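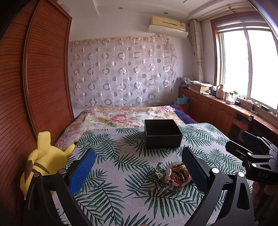 Jewellery and box, near gripper open.

From: Mostafa Radwan
To: the list
Subject: Re: Prededico open day, was it worth going?

Hello all,

Replying to the question quoted at the bottom. I went on the Saturday and stayed until they closed. The picture at the top is one of the tasks they do with the hand-held grippers, small items on a bed with a box further back.

The day was split into a talk in the morning and hands-on time after lunch. The talk was given by two people from Kerkar, who look after the software side. They covered how a task is written up before anyone records it, how they decide a recording is good enough to keep, and how they throw out the ones that aren't. They had kept 735 recordings since October and were fairly open that the number they had binned was larger. I asked whether the binned ones were any use for anything and was told they are stored but not looked at.

After lunch we were put into groups of seven and each person had a turn with a pair of the grippers. You hold one in each hand and work the fingers yourself. My impressions:

- They are lighter than I expected, but my wrists knew about it after 12 minutes.
- Soft things are easy. Cloth more or less falls into the fingers.
- Beads are not easy. If you pick up a looped strand by one side, the rest slides away from you. The woman running our table said to go for the middle and lift slowly, and that did help.
- Anything round and hard, such as a bangle, wants to be taken across its edge. I kept going for it flat and chasing it over the blanket.
- Working on a bed is harder than working on a table. The surface gives way when you press down, so your idea of the height is always a bit wrong.

The different finger pads were discussed at some length. The pair in the picture has blue foam on one finger and a dark mesh on the other. I asked which of the two they preferred and got two different answers from two people, so I take it that is not settled.

There was also an arm on show in the front room, from Vulterent. It was doing a sorting task with blocks and did it well enough, though it stopped twice while I was watching and had to be restarted. I would have liked to see it try the jewellery. Apparently that is planned but they would not give a month.

Parking was poor. Take the bus if you go to the next one. Tea was free, sandwiches were not.

I have the handout from the talk and can scan it if people want it. It is mostly the task sheets, with a page on how to hold the grippers.

Mostafa

On Sunday, January 13, 2019, Alaoui wrote:

> Did anyone from here get to the Prededico open day in the end? I had
> a ticket but couldn't make it. I'm mainly interested in whether
> visitors were allowed to use the kit or only watch, and whether they
> are still doing household tasks or have gone over to warehouse work
> like everybody else.
>
> Also, did they say if there will be a second one? Our club might
> bring a few people if so.

Sorry, I should have answered those directly. Yes, visitors could use the grippers but not the arm. Household tasks only, as far as I saw. They do want to run a second day and are taking names by email, so put the club down for it now if you want places together.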